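Student Project Report: Pricing Limits in a Floor Plan App
Tobias Rosenthal and Nuria Negussie

The project examined Jilwood, a room planning app, and how its free tier affects new users. We coded 400 store reviews and ran seven trial sessions. Complaints about export fees outnumbered all other topics.
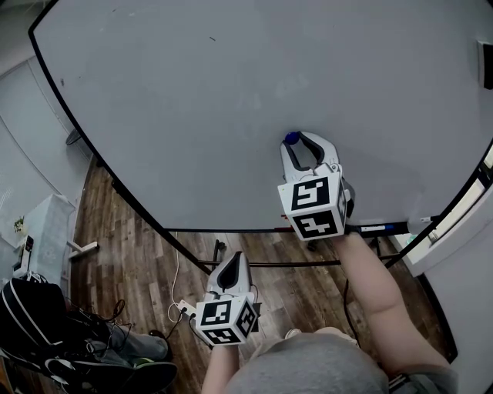 Export limits were tested first, using a two-room plan drawn to scale. The free tier saved the plan but blocked printing – a restriction shown only at the final step. For comparison, participants may sketch the same plan by hand on a whiteboard with a dry-erase marker, at no charge. We recommend that the limit be stated on the opening screen.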